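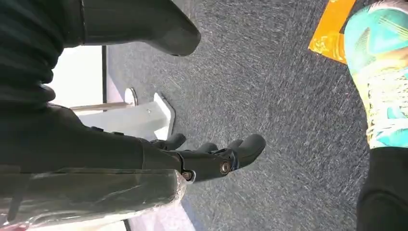
What is the job?

Finding out why a robot hand closed when it had been told to stay open, and writing the test that would have caught it.

Hustier is hiring a fault investigation technician for its robot hand program. The post is full time, on site, and reports to Viorica Nikolovski, head of test.

Background

In November, during a routine handover trial, a multi-fingered hand closed on an operator's glove while the controller was showing an open command. The operator was not hurt. The stop button worked, but the fingers held their grip for 7 seconds after power was cut. All trials with people inside the reach of the arm were suspended the same day and remain suspended.

Since then the team has logged 76 unplanned closures on the bench. Most come after a restart. Two happened with no restart and no command on the line, and these are the ones we cannot explain. A wiring fault at the wrist has been ruled out - the harness was replaced twice with no change in the rate.

What you will do

Reproduce the fault on the bench and on the full arm. Keep the fault log. Strip, inspect and rebuild hands between runs. Measure release time after power loss on every unit. Write up each finding so that another technician can repeat it. You will also have a say in when trials with people start again, and a written objection from you will stop a restart.

What you need

At least 2 years of hands-on work with motor drives, small gearboxes or similar equipment. You should be able to read a wiring diagram and a controller log side by side. Basic scripting is needed, in any language. Experience with lockout procedures is preferred. A degree is not required.

Conditions

Day shift, 8 hours, no on-call duty. Some of the work is done kneeling or at floor level. Safety glasses are supplied.

To apply

Send a resume and one page on a fault you traced yourself, including anything you got wrong along the way, to Dragica Vukadinović in personnel. Applications close 21st December. Interviews include a practical session at the bench.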